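Gellbridge Veg Box: Questions We Get Asked

When should my box be out for collection?
By 7 in the morning, please. The van goes round early and does not come back, however sadly you stand at the gate. Leave last week's empty box on the step, folded flat if you can manage it.

Can I swap things?
Yes, up to 4 items a box, if you tell us the day before. Potatoes count as one item, however many of them there are. We have had letters on this point.

Why is there always a cabbage?
Because we grow cabbages, and from November onwards they are what the field at Bolley has to say for itself. You can swap yours, but you would be joining a queue.

How do I keep a cabbage?
Whole, unwashed, outer leaves left on, in the bottom of the fridge or a cold shed. It will outlast your good intentions. Once cut, wrap it and use it within the week. If the outside goes limp, peel off a leaf or two and carry on as though nothing had happened.

What do I do with a whole one?
Start with a clear table, a big plate for the shreds and more room than you think. Quarter it, take out the core, slice it thin. A round green cabbage makes a heap several times its own size, and a fair bit of it will be on the floor.

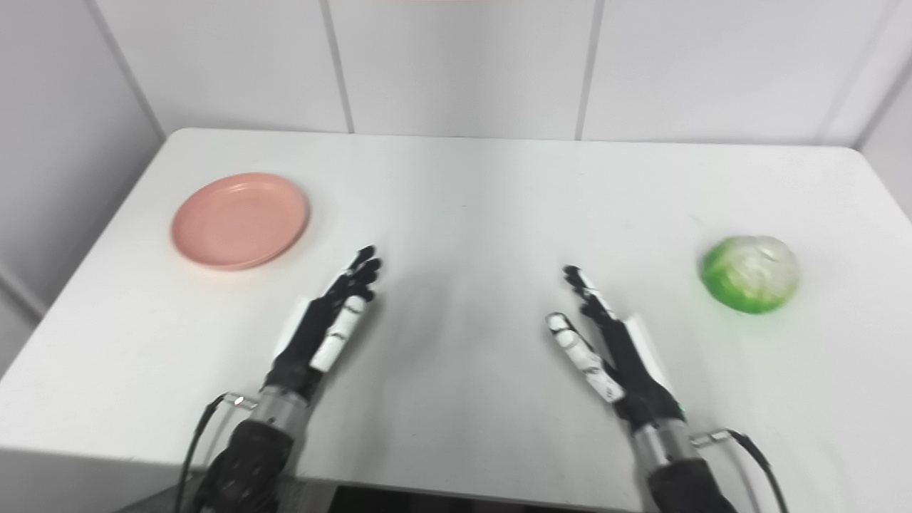
Lenuța Avram wrote in to say that we make far too much of the shredding. She cuts hers into fat wedges, core and all, browns them in butter and gives them 20 minutes in a hot oven under a lid. Her family now asks for it, she says, and she would like to know whether she can have two.

Can I have two?
Yes. Extra cabbages can be added to any box. Mirsad Vidmar, who packs them, has asked us to mention this more often.

There was a slug in mine.
We don't charge for those. Put it outside, rinse the leaves in salted water and check the folds near the stalk, where its relations will be.

Can I pause my box?
For up to 11 weeks a year. Email the office before noon on the day before your delivery. Telling the driver doesn't count, though he's always glad of a chat.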